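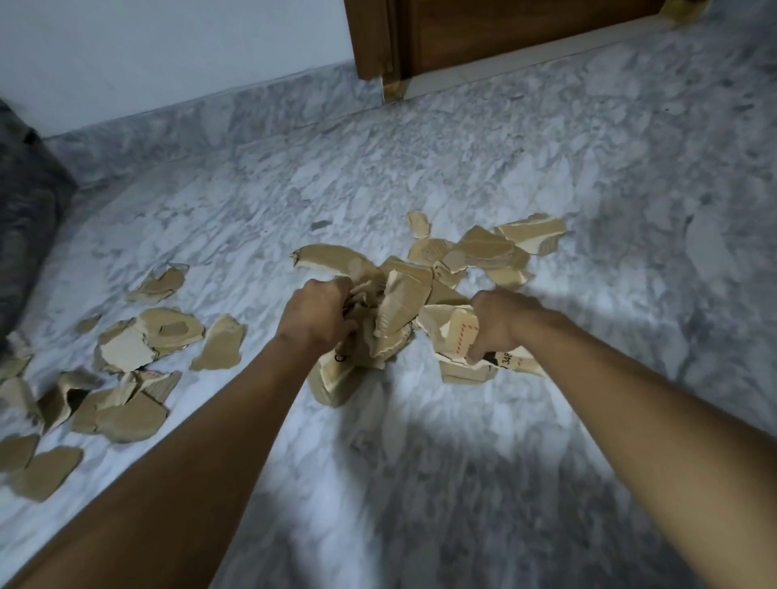
Tearing corrugated cardboard by hand, ready for the bin.

Gustik Worm Bin by Osetel
Item no. 174

We've been keeping worms at home for years now, and we still get a little thrill out of lifting the lid and finding dark, crumbly compost where the potato peels used to be! The Gustik is the bin we always wanted for ourselves - small enough to slide under a kitchen counter, roomy enough for a family that eats plenty of vegetables, and quiet, of course, worms being very polite company.

It comes with two stacking trays, a snug lid and a little tap at the bottom for draining off the liquid (your tomatoes will love it, watered down well). The worms are sold separately. We suggest starting with 500 worms, and they'll settle in nicely if you give them a deep, fluffy bed of torn cardboard first. Plain brown corrugated is best. Pull off any tape and labels, tear it up small, soak it, and squeeze it until it feels like a wrung-out sponge. Kids are wonderful at this part.

Holds: 50 liters
Weight, empty: 5 kg
Colors: moss, clay
In the box: base with tap, two trays, lid, starter booklet by Kohei Ikeda

Kohei's booklet covers feeding, fruit flies, what to do when you go on vacation, and a good deal about onions, which he feels strongly about.

Extra trays fit both the Gustik and the older Kimaro bin. They do not fit the Ruren.

Back in stock in January. Email us to be put on the list.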